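Skadell publishes code of practice for recording kitchen work used in robot training

News – 17th September

Skadell has published a code of practice for firms that record people doing ordinary household jobs so that robots can be trained on the results. It covers washing-up, food preparation, laundry and general tidying, and comes into use in October.

The code was drafted with Plukance, which runs recording work in homes and small kitchens, and Wellent, which checks recordings before they are passed on. It replaces a two-page note that Skadell had been using with its suppliers.
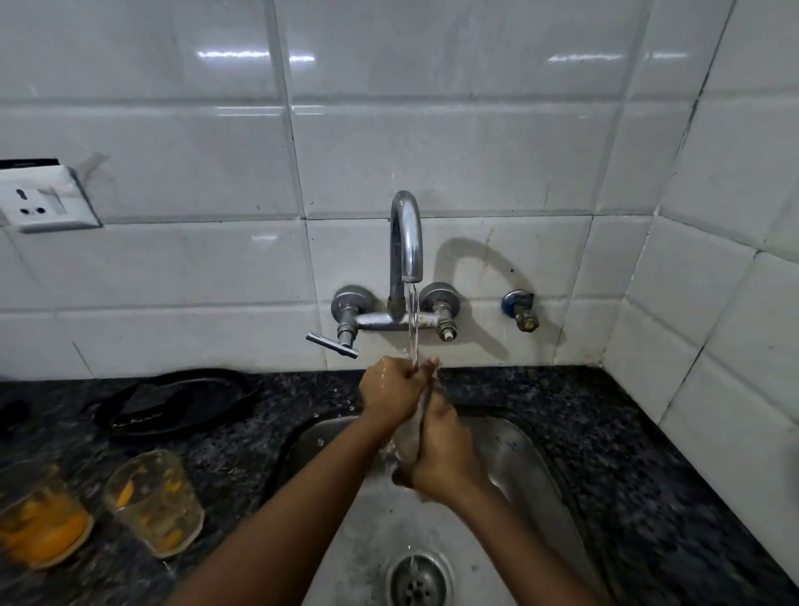
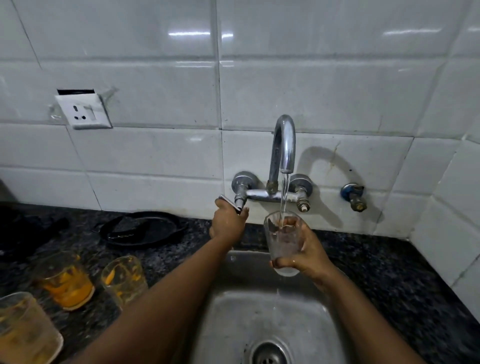 Washing hands and filling a glass at a kitchen sink.

What the code asks for

The largest section deals with water. Sinks are among the most requested places for recordings, and Skadell says they also produce the most rejected ones, mainly through splashes on equipment and hands that leave the picture. Under the code, anyone wearing recording equipment must be able to stand at the sink without leaning so far that the equipment hangs over the basin. Power packs have to be worn on the body or kept in another part of the room, and nothing may be charged from a wall socket next to a sink while a recording is being made.

Firms must look over the kitchen before work starts. Sockets, switches, taps and valves are to be checked and any fault written down. A worn or incomplete fitting does not rule a kitchen out, as the code accepts that real homes have them and that robots will have to cope with them. A fitting that is unsafe does rule it out until it has been put right.

Glass has its own paragraph. Drinking glasses and jars may be used, but cracked or chipped ones must be taken away first, and wet glass should not be passed from one person to another during a recording.

Homes are not to be tidied up specially. Used cups, pans and cloths can stay where the household left them, unless they block the work or show something private such as letters, medicines or family photographs.

Breaks and pay

No single recording may last longer than 6 minutes where the hands are in water, and the person doing the work can stop at any point without giving a reason. Time spent putting on equipment, drying off and waiting has to be paid at the same rate as the recording itself. Plukance already does this. Other suppliers have until the end of October to change their contracts.

People whose homes are used must be told in writing what the recordings are for and who will hold them. They can ask for a recording to be deleted up to the point where it has been handed over for training. Skadell had first proposed a fixed cut-off, but dropped this after comments from households.

Trial at Duangkaew

A draft was tried out over the summer at Duangkaew, a group of rented flats with small tiled kitchens. Plukance made 4,000 recordings there, 2,000 of them at the sink. Wellent sent back 700, most of them for poor lighting or for hands out of view. The wording on lighting was changed as a result, and now asks firms to check for glare on tiles and steel before they begin.

Wellent will carry out spot checks on suppliers once the code is in use. Firms that fail a check will be given time to put things right and will then be checked again.

The full text can be had free of charge from Skadell. Comments on the first version are being taken until the end of October, and should give the number of the paragraph they refer to.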